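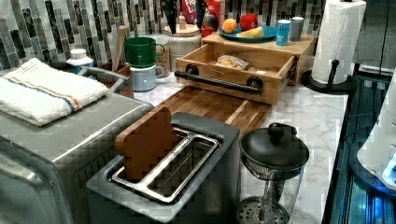
Diễm Kim

I have never believed in the breakfast station. You will have seen the idea if you read the sort of household pages I read when I should be asleep. You put the toaster, the bread, the mugs and the cereal within one arm's reach, and your mornings are meant to run themselves. Mine have never run themselves. I suspect the people who write these things eat breakfast at ten with the radio on.

Still, Châu Vương went on at me about it for most of the winter, and I gave in. The rule (hers, from a book) is that whatever you touch before nine in the morning lives on the counter, and everything else goes in a cupboard. So the toaster stayed out. The big steel appliance beside it stayed out too, mainly on account of its weight, and it has become a shelf for a folded towel. I was told this would look untidy. It does, a bit.

The part I argued about longest was the wooden box with the drawer. Dukon sell one very like it for 40 pounds, which I think is a lot for somewhere to lose things. The claim is that a drawer on the worktop keeps the small stuff out of sight. In my experience small stuff out of sight is small stuff bought twice. And the top of it fills up within a day, with fruit, a can, a cup, whatever you happened to be holding when the phone rang.

I'll give it this much: fruit on a plate on top of a box gets eaten. Fruit in a bowl on the far side of the room goes soft. Thắng Ninh says that is only because we walk past it more, and I said well, yes, that was the whole argument.
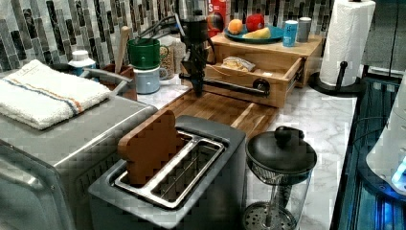 The chopping board is where I part company with the book altogether. It says the board should stand on its edge when it isn't in use, to free up the surface. Fine, but I use it for toast. Toast wants somewhere flat to land, with room for a knife and the butter, and if I have to fetch the board out from behind something I will butter the toast in my hand and get crumbs in my sleeve. So it lies flat behind the toaster with its far end at the box, and I have stopped apologising to Châu.

Mugs on hooks, the book says. Mine go one on top of the other. Wooden spoons in a holder at the back, and there we do agree, though I agreed years before I read it. Oats in a glass jar so that you can see when they are running low. I can see perfectly well when they are running low. I still forget to buy them.

What I do doubt is whether any of this saves time. The book promises 8 minutes a day and I would love to know who stood there with the watch. I tried it for six mornings and was late for two of them, the same as ever, both times over shoes.

As for snacks, they get a section to themselves in the book and I have copied almost none of it.

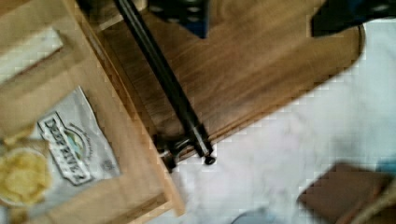 Maron, 8 March 2024

Crisps, then. The book wants them decanted into something with a lid. A bowl does the job, and the unopened bags can wait in a crate. If there are enough left over to need a lid then somebody in the house is ill.

Kiều Vũ has asked whether I would try the next chapter, on the cupboard under the sink. I have said April, and I may be out.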